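Print this section
E-mail this section

4.2 Faults during pouring set-up

Vasia, the planner tested at Zernside, is said to recover from a missed grasp without help. We doubt it. Translucent cups gave it trouble from the start.

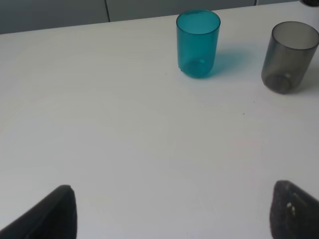
Page last changed: 8 December 2019

Of eight runs, five ended in a safety stop. The log blames the wrist view each time, a diagnosis we find too convenient.

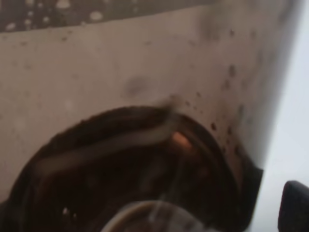

Nor does the log say which check raised the stop, so the claim can't be tested.

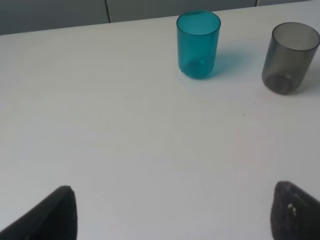
Figure 7. Wrist view: open fingers, teal and grey cups.

Bimari's force limit may matter more, above all with a tall bottle, but it was never varied.

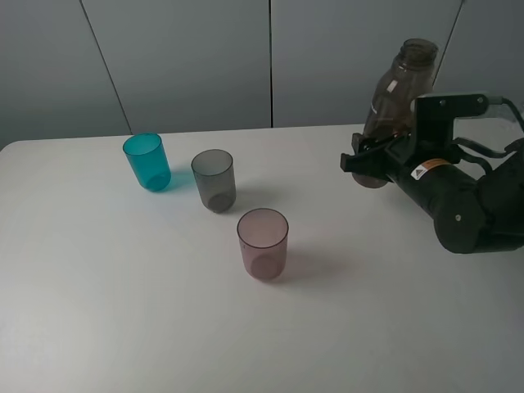
Figure 8. Side view: gripper at the bottle, three cups.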